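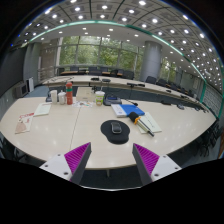
Brevance keeps the books for small businesses in Trarkthorpe and the towns near it. We handle payroll, sales tax filings, monthly statements and year-end returns. Most of our clients have fewer than 10 employees, and many of them are family firms that did their own paperwork for years before calling us. First meetings are held at our office, in the large room with the wood-grain conference table, where there is a mouse on its pad and space to spread out whatever you bring. Bring bank statements, last year's return and any letters from the tax office you haven't answered yet.

The firm was started by Indira Gounder and Jagadeesh Suvarna, who had worked together in the accounts department at Unnithan, a flooring wholesaler. They began with 2 clients, a bakery and a tire shop. Both are still with us.

Who we are

Indira Gounder runs the tax side and signs every return that leaves the office. Jagadeesh Suvarna looks after payroll. Katia Monti joined as a bookkeeper and now manages the monthly accounts -- if you have a question about an invoice or a missing receipt, she is the person to call. Despina Husar answers the phone and keeps the appointment book.

How we charge

Clients pay a fixed monthly fee, agreed in writing at the start of the year. The fee covers phone calls and email. It does not cover amended returns for years before you joined us, which we quote separately. We process up to 1,000 transactions a month on the standard plan. Businesses above that move to the larger plan at their next renewal.

Records

We return original papers once they have been entered, usually within nine working days. Copies stay in our files. If you leave us, we send your new accountant a full set at no charge. January is our busiest month, so please book early if you need wage statements prepared.

January 15, 2018
By Rachid Shawky

4 shares | 0 comments

Contact | Copyright 2018 Brevance | Back to top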